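FOR IMMEDIATE RELEASE

Hoditley Toy Library reopens in January with longer hours and a Stovley branch

I've been running the Hoditley Toy Library for 11 years now, and I don't think I've ever been this excited to write one of these. We're reopening in January, in the old Oberholzer shoe store on the main street, and we're opening a second branch over in Stovley at the same time. Two sets of keys! I've already mixed them up twice.

If you've never borrowed from us, it works a lot like a book library. Families join for $40 a year, pick up to 4 toys per visit, and bring them back when the kids are ready for something else. Grandparents love it too (you'd be surprised how fast a guest room fills up with plastic dinosaurs).

The new place gives us a real front window, a ramp at the door, and a play corner where children can try things out before they go home with them. We'll be open until 7 p.m. on weekdays, which parents have been asking me for ever since we started.

Stovley will be in the hands of Gebhard Sutter, who taught kindergarten there for most of his career. "I kept meeting my old students at the grocery store with kids of their own," Gebhard told me. "Now I get to lend them puzzles."

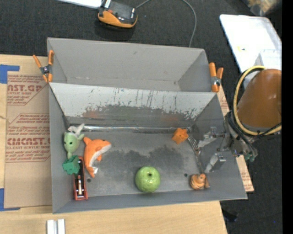

We also have 79 families on the waiting list, and every one of them will get a letter before the doors open – so please check your mail, and tell us if you've moved. Current members don't need to do anything. Your cards will work at both branches, and toys borrowed in one town can go back in the other.

Donations start again once we've unpacked. Clean, complete and working, please, and no stuffed animals this time.

Press visits are welcome any morning after 10 a.m. Edeltraud Thaler handles our calendar, so ask for her at the Hoditley desk.

Contact: Edeltraud Thaler, Hoditley Toy Library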